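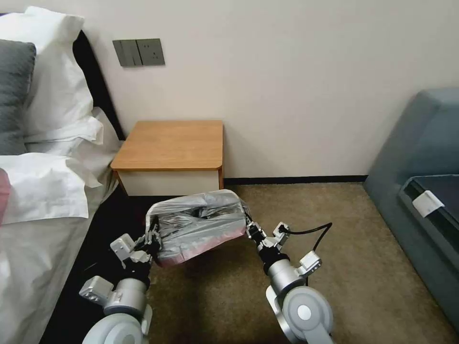
Plastic-wrapped bundle over beige carpet, two arms holding it

Ticket: Spending totals don't match after the new appropriations bill was loaded
Product: Ollero budget tracker
Status: Resolved
Priority: High

Thursday, 9:10 a.m.
Hi team! First off, the bill comparison view is wonderful and our policy desk is in it all day long. We do have one problem. We loaded the infrastructure bill as amended, and the ten-year total on the summary page comes out 12 billion dollars higher than the sum of the titles underneath it. I added the titles up by hand (twice, with coffee) and I trust the lower number. We publish a deficit brief this afternoon, so any help before lunch would be great!

9:25 a.m., support
Thanks for the hand check, that saves us a lot of time. Could you tell us which import you used, Futamix or the plain spreadsheet upload? Please also open Settings, then Baseline, and send us what it says under "Offsets."

9:40 a.m.
Futamix, the 11 a.m. feed from yesterday. Offsets says "Count once per title." I tried switching it to "Count once per bill" and the gap got bigger, which was exciting in the wrong way. I've put it back.

10:05 a.m., support
Found something! Section 400 of your bill rescinds unspent relief money. The original text had it in Title 11, and the amendment moved it to Title 12. Futamix sent both versions. The summary page dropped the savings from both as duplicates of each other, so your total lost an offset it should have kept. The title pages read straight from the file and are fine.

Steps to try:
Open the bill and go to Sections.
Filter by "Moved."
Select the old copy of Section 400 and mark it Superseded. Please don't delete it, or the amendment history goes too.
Run Recalculate from the summary page.

10:20 a.m.
Did all four. The gap is gone for the ten-year total, hooray! But the year-by-year chart still shows the old line. I cleared my browser and logged out and in.

10:35 a.m., support
The chart is drawn by the Fakir add-on and keeps its own saved copy. Go to Add-ons, Fakir, Refresh Series, and leave the tab open until the bar reaches 100 percent. If you close it early it goes back to the old series without a warning (we have a request open to fix that).

10:55 a.m.
Chart matches! I compared every year against the titles and they all agree. Our brief can go out with the right number, and the rescission gets its own paragraph now that I understand where it went. One more question: will this happen again when the Senate version lands?

11:10 a.m., support
It could, if sections move between titles again. Until the Sterkex release goes in, please run the "Moved" filter after each import. Sterkex matches sections by their text as well as their number, and your bill came through it cleanly on our test server. Marking this resolved, and good luck with the brief!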